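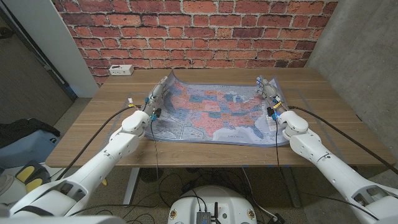
Hometowns in studio biographies have usually been treated as the safe part of the record. Scholars who would never trust a contract player's stated age, height, or first marriage will copy down a birthplace without a second look, and a good deal of recent work on the "regional origins" of screen actors rests on that habit. The usual method is to take a list of names, attach a town to each, and mark the towns on a map. A large map of the contiguous states like the one in Figure 1, with its patchwork of pinks, reds, light blues, and tans and its crowded white lettering, makes this look like a simple job of finding the right label. Our concern is with the step before that. If the town is wrong, or was chosen by someone in a publicity office, its position on the map tells us about the publicity office.

### 3.1 What the biographies say

The Drovico file holds 924 typed or printed biographies of supporting and juvenile players, most of them one or two pages long. We read all of them and recorded each statement tying a performer to a place: birth, schooling, parents' work, first stage appearance, and move to California. This gave 2287 place statements. We kept the wording as written, including phrases such as "hails from" and "a product of," which earlier studies have tended to code as birth. We see no good grounds for doing so. A child actor who "hails from" a Nebraska farm town may have been born there, spent a summer there, or had a grandmother there.

In 127 cases the file contains two or more biographies of the same performer naming different birthplaces. We had expected some disagreement, mostly in spelling or between a small town and the nearest city. Those cases exist, but they don't account for the bulk of it. In the more troubling ones the birthplace moves across state lines, and in a handful it moves whenever the player changes studio. One juvenile was from Ohio when he played newsboys and from Tennessee when he was cast in a run of mountain pictures. The Tennessee sheet is the later of the two and also the more detailed, with a named creek and a mule. Detail of that kind has often been taken as a mark of good information. We are not persuaded.

It should be said that 127 is a floor. Most performers in the file are represented by a single sheet, and a single sheet can't disagree with itself.

### 3.2 The regional thesis

Mazandarani has argued that studios drew their child and supporting players from a fairly narrow band of the Midwest, and that this explains the sameness of speech and manner in family pictures of the period. The claim has been repeated many times, usually with the same map. It is attractive, and some version of it may be right. The evidence offered for it, however, comes almost entirely from the Stalen index, and the Stalen index was compiled from studio biographies of just the sort described above. Agreement between the index and the biographies therefore confirms very little.

There is a second problem. A Midwestern birthplace was good publicity. It suggested plain cooking and early bedtimes, and it answered the complaint, common in letters to fan magazines, that movie children were a spoiled and citified lot. A publicity writer faced with a boy born in Los Angeles to parents who had left Iowa had every reason to write "Iowa." We found sheets where the parents' origin and the child's are merged in one sentence so loosely that two careful readers coded them differently. We resolved these by leaving them out of the birthplace counts altogether, a choice that weakens our totals and that we would still defend.

### 3.3 Distances

The Pamov study tried to get around the problem by measuring how far each family moved before the child's first screen credit — the idea being that a real move leaves traces even when the birthplace is doubtful. This is a sensible idea. In practice the distances were worked out from the same stated birthplaces, and then rounded. For players with conflicting sheets, the choice of one sheet over another can shift the starting point by around 400 miles, which is larger than several of the differences the study reports as meaningful. The authors mention this in a note and then set it aside.

We repeated the exercise using only performers whose birthplace could be matched to a school or church record in the Jeon collection. The Midwestern cluster didn't vanish. It did get a good deal thinner, and much of what was left sat close to cities with busy vaudeville houses and dance schools. That pattern could be explained by access to training just as easily as by any taste for a regional type. It could also come from the collection itself, whose church records are far better for some states than for others. We have tried to keep this in mind and would ask readers to do the same, particularly anyone tempted to quote the thinner cluster as our finding.

### 3.4 How the statements are used below

In the sections that follow, a birthplace taken only from publicity is marked "stated" and one matched to an outside record is marked "matched." The two are never added together. Stated birthplaces are still useful for questions about publicity, such as which states were thought to sell a comic sidekick or a younger sister, and Section 4 uses them in that way. For questions about where people came from, we use matched cases alone, even where this leaves a state with too few names to say anything. Several states are in that position, among them two that Mazandarani treats as central.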